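I have spent most of November teaching a policy to lay a table for one. It has been humbling, and I include the 3 days when the bug was mine.

The idea, for anyone who skipped the last post: we train on demonstrations of setting the table and demonstrations of clearing it, then play the clearing ones backwards as extra setting data. Putting a spoon in a bin, reversed, is taking a spoon out of a bin. Free data. Remo Camenzind called it "laundering", and I've had to live with that. 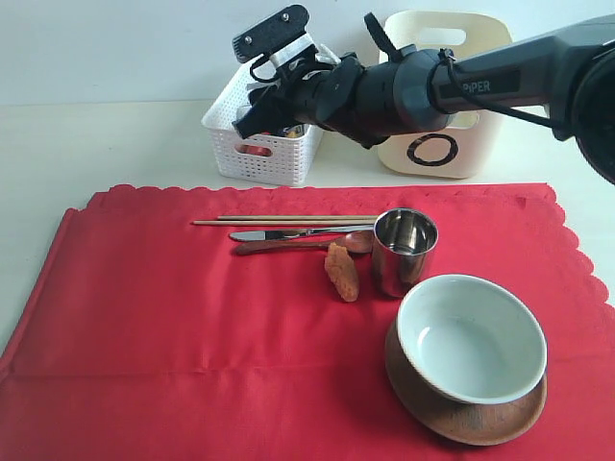
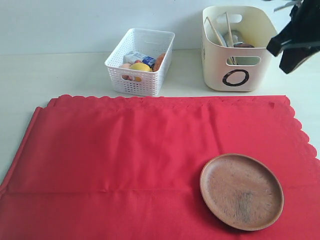 *Same red cloth, two states of the table. First picture: cutlery, cup and bowl out. Second: just the round wooden plate.*

So, does it work? Sort of. We ran 100 rollouts per condition, scored by Mechthild Aebischer, who has no stake in the outcome and marks accordingly. Forward-only data was our baseline. Adding the reversed clips helped with everything that gets lifted and put down gently, the bowl especially. Reaching and carrying look much the same in either direction, and the policy was happy to learn from both.

Then there are the chopsticks. When you clear a chopstick you can let go a bit early and let gravity finish the job. Run that backwards and you have a chopstick leaping off the bottom of a bin into an open gripper. The policy watched plenty of these and drew the logical conclusion – it holds its fingers open over the bin and waits. I've seen it wait until the timeout. I have colleagues with the same work ethic, but they at least blink.

Till Böttcher's fix was to cut the 5 frames on either side of every release before reversing, and let the forward demos cover the grasp. It's an ugly hack and it got rid of most of the waiting. My own fix was a learned reversibility score with its own loss term and a diagram with a nice colour scheme. It did slightly worse than Till's. The diagram will be appearing in the paper regardless.

Things I still don't trust: we've tried one cloth, one layout of containers, and 400 demos in total, nearly all by the same two people. Settimio Gatti reckons the policy has memorised the scalloped edge as a ruler. I said that was ridiculous, then went home and thought about it until 2 a.m.

Next up is swapping the cloth for a plain one, and shifting the bin over to the other side of the basket. Urs Brunner wants a fork added as well. Urs can do the fork demos.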